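Office Tidying and Storage Assistant (part-time) – Gollstead, Nenwood office

Gollstead is a small company that looks after shared offices. We take care of desks, cabinets, keys and supplies, so that the people who work there find their things in the morning. For our office in Nenwood we are now searching for one assistant, starting in October.

The work is calm and practical. The office has 131 lockable cabinets on two floors, and many of them were filled by teams which moved to another building long ago. We would like to have every cabinet opened, emptied, cleaned, and given back with a correct key and a correct entry in our list. After this first part is finished, the position continues with the normal weekly care of the rooms.

Your tasks will be:
Open the cabinets one after another and sort what is inside: paper, folders, cables, cups, forgotten clothes
Pack the things that belong to a team in boxes and write the team name on two sides
Wipe the shelves, the tops and the inner sides of the doors
Test each lock and report the ones that are stiff or have no key
Keep the desks next to the cabinets in order, without moving personal things of the people who sit there
Write everything in the cabinet list (we use a simple spreadsheet)

Most of the furniture is of the same type – long and low, with light wood doors and a flat top where colleagues like to put their papers. The cabinets stand close to the desks, so you will often work while other people are on the telephone. A quiet way of moving is therefore welcome.
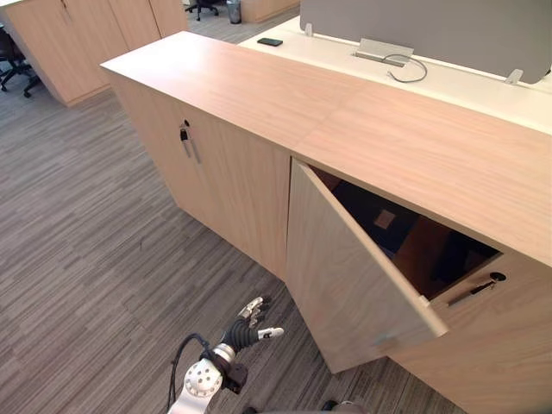
Cabinets beside a desk in Nenwood, one door open and the keys in the locks.

What we ask from you:
You are careful with things that are not yours, also when they look old
You can kneel and bend for a part of the day, as the cabinets are low
You can lift a box of paper
You read and write simple English
You are honest with keys. At the end of each shift all the keys go back to the reception, and you sign for them

Experience in cleaning, moving or archive work is good to have, but it is not necessary. We will show you the list and the label system in the first days. Gloves, cloths, boxes and a kneeling cushion are given by us.

The position is for 7 hours per week in the beginning, and the hours can be divided over two mornings. More hours are possible later, also in our second office in Irnilville, if you wish to travel there.

To apply, please send a short letter and your telephone number to Daryna Lysenko, office services, Gollstead. A photograph is not needed. Please apply before 18 September 2021. We invite the suitable persons for a short talk and a walk through the rooms.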